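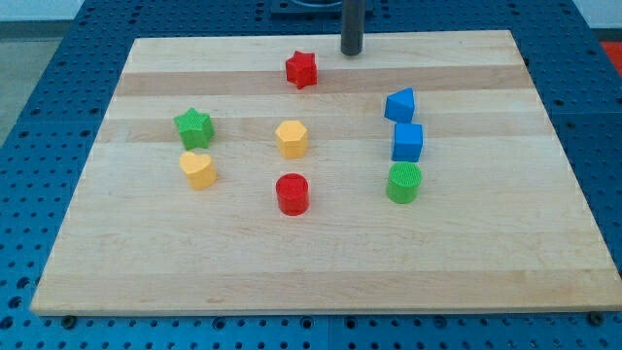
Two red, two green, two blue, two yellow-orange.

How to make a shaker card without glueing yourself to the kitchen table

14th August, by Ladi Wike

Last updated: March, with a note on static

Hello my lovelies! So many of you asked about the shaker card I took along to the Sarkbridge swap that I promised I'd write it up properly, and then I went and lost the piece of paper I'd scribbled the measurements on. It has turned up inside a stamp set (of course it has), so let's get on.

If you've never made one, a shaker card has a little see-through window on the front with sequins or beads rattling about behind it. Children adore them. So does my mum, who shakes hers every time she walks past the mantelpiece. They look terribly complicated and they aren't, they just need doing in the right order, and I have done them in every wrong order going.

What you need

A card base, plain white, folded to 14cm square
A piece of patterned paper for the background, 13cm square
A piece of sturdy card for the front panel, also 13cm square
A sheet of acetate (the clear lid off a box of greetings cards is perfect)
Double-sided foam tape, the thick sort
Ordinary double-sided tape, narrow
Sequins, seed beads, tiny punched stars, whatever you've got
A circle die or a craft knife and something round to draw round
A tumble dryer sheet or one of those anti-static powder bags
A stamped greeting for the bottom

I used the thick white card from the Fundik pad for the front panel because it doesn't bow, but any heavy card will do. Please don't use your thinnest stuff here! The foam pulls at it and you end up with a front like a crisp.

Step one: cut your window

Cut a circle out of the front panel. Mine was 8cm across, a bit above the middle so there was room underneath for the greeting. If you're using a die, tape it down first with low-tack tape so it can't wander. If you're using a knife, turn the card and keep your hand still, and go round lightly two or three times. One hard cut always slips on me.

Do all your stamping and colouring on the panel NOW. I cannot tell you how many times I have built the whole thing and then remembered the sentiment, and there you are trying to press a stamp down on a squashy lump of foam. You get half a "Happy Birthday" and a bad mood.

Step two: stick in the acetate

Cut a piece of acetate 9cm square, peel off the film if it has one on both sides, and run narrow tape round the back of your circle. I use lots of short bits instead of trying to bend a long one. Lay the acetate down from one edge and smooth it over. Hold it by the corners, or you'll have a lovely thumbprint in the middle of your window for ever.

Then give the back of the acetate a wipe with the dryer sheet. You can do the background paper too while you're at it.

Step three: build the foam wall

Right, this is the bit that matters. The foam has to go all the way round the window with no gaps whatsoever. Sequins are sneaky and they will find a hole you can't even see. I cut six short strips and set them round the circle like a hexagon, each one butted up hard against its neighbour, and then I squash the corners together with the tip of my tweezers. You can get foam on a roll that bends, which is a treat if you can find it (there was a Balogun one in the craft shop at Siltport and I should have bought two).

Put more foam round the outside edges of the panel as well, so the whole front sits level. Leave the backing paper on everything for now.

Dust the inside walls of the foam with your anti-static bag. The sides are a tiny bit sticky, especially where you've cut them, and everything clings there if you skip this. I use an old eyeshadow brush to get into the corners.

Step four: fill it

Keep the panel face down on the table and tip your sequins into the middle of the well. Less than you think! A teaspoonful is loads. They need space to fall about, and if you pack it tight you've only made a very small cushion. I like a mix of sizes, so some big flat sequins, some little cup ones and then a pinch of seed beads because they're heavier and make the nice noise.

Glitter on its own is a pain, I'll be frank with you. It coats the window and sits there. If you must have glitter go for the chunky kind and only a sprinkle.

Step five: close it up

Peel all the backing off the foam, gently, without breathing on it. Now bring the background paper DOWN on to the panel, pattern side facing the sequins. Do not pick up the panel and turn it over on to the paper, which is what I did the first time, and I was finding gold stars in the butter for a fortnight.

Line up one edge first, then lower the rest and press all round. Turn it over. Give it a shake. Squeal a bit, I always do.

Stick the finished panel to your card base with strong tape or wet glue, making sure the fold is on the side you want it (ask me how I know). Leave it under a book for a few minutes, a light one, as you don't want the foam going flat.

If things go wrong

Sequins stuck to the window: flick the front with your fingernail. If that doesn't shift them it's static and you'll have to leave it overnight, they often drop by themselves. Since I first wrote this a few of you have said that warm dry rooms make it worse, and I think you're right, mine were dreadful with the heating on.

One sequin escaping: find the gap and poke a sliver of foam into it from the side. A dab of glue works too but let it dry flat.

Wobbly circle: pop a ring or a wreath of die-cut leaves round the edge and call it a design feature. That's what I did on the swap card and everyone said how clever it was, ha!

A word about posting

They're thicker than a normal card, so check the post office's size guide before you stamp the envelope. I bought 243 envelopes in a closing-down sale, so pleased with myself, and they're all too snug for a shaker. A slightly bigger envelope and a bit of tissue round the front does the job.

I'm up to card number 323 in my little notebook and I should think a good chunk of those have been shakers, so do have a go and tell me how you get on in the comments. I've got pink foam coming next week and I want to try a heart-shaped one, if I can work out how to get the strips round the pointy end.

Lots of love, Ladi xx

You might also like
Six quick birthday cards from one sheet of patterned paper
What I brought home from the Sarkbridge swap
Clean stamps without ruining your sink
Easel cards for beginners
My Siltport craft shop haul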